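1/ New year, desk corner finally getting some love! Today's 4th January and I told myself I'd start small: one file organizer, one little drawer unit, one patch of table. I'm having way too much fun with it, so you're getting a thread.

2/ First, the mint-green file organizer. I am so happy with this color. It has tall slots that are open at the top and the front, so I can grab a folder from either direction, and the walls are perforated so it doesn't feel like a big heavy block sitting there. 14 dollars at Guseo in Helevbridge!

3/ Next to it goes the little drawer unit. Two drawers, small brown pulls, and a flat top with a raised rim. I love that rim. Pens used to roll off everything I own and I spent most of November fishing them out from behind stuff.

4/ My system so far is paper on the left, small things in the drawers, and the tray on top stays clear for whatever I'm using that day. The lower drawer is where the little orange things live.

5/ Pictures! Drawer unit in the first and last, bare wood grain (and my crumbs) in the middle one.

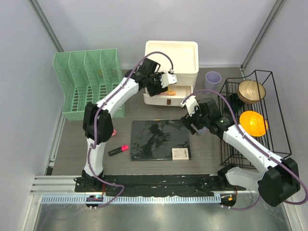
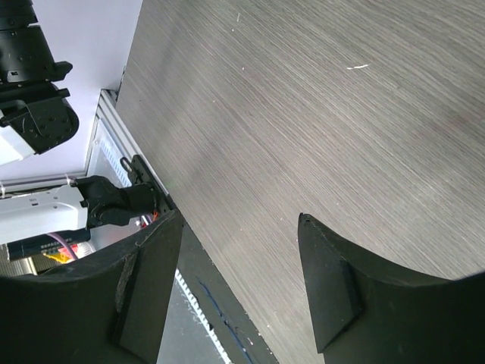
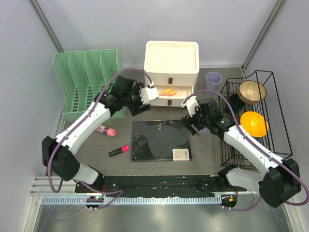
6/ Okay, crumbs. I wiped this table last night, I swear I did, and then you get close and it's specks all over. Gray-brown wood grain hides everything from standing height, great for guests and terrible for me. Adalberto says I should brush first and wipe second, and I've been doing it backward for years.

7/ So the new routine is soft brush, sweep everything toward one corner, catch it in a folded card, and then a damp cloth going along the grain. Going along the grain makes such a difference, the little bits come up instead of getting pushed around.

8/ Back to drawers. I keep the bottom one for things I reach for a lot, and I know most people do it the other way around. But with the top one closed I can pull the bottom one open and look straight down into it without getting up. Try it if you have a low unit like mine!

9/ Things I haven't figured out yet: labels. Do you label the slots in a file organizer, or do you just learn them? I want to use colored tabs but I don't want to cover up the mint. Tyson Kowalchuk (hi Tyson) suggested a tab on each folder and nothing on the organizer, and I'm leaning that way.

10/ Also the black notebook. It's been on the table the whole time and I can't decide if it goes in a slot or stays out. If I put it away I forget to write in it. If I leave it out it collects a stack of mail on top within a day. Leaving it out for now, mail gets the front slot.

11/ Total time today was 60 minutes, and a good chunk of it was me reading old receipts. There was a Peixoto one from a lunch I'd completely forgotten, and it was a really good lunch, so I kept it, haha.

12/ Tomorrow is the shelf over by the door, and I'm a little scared of it. Send me your file organizer setups in the meantime, I want to see all of them, especially if yours is a fun color!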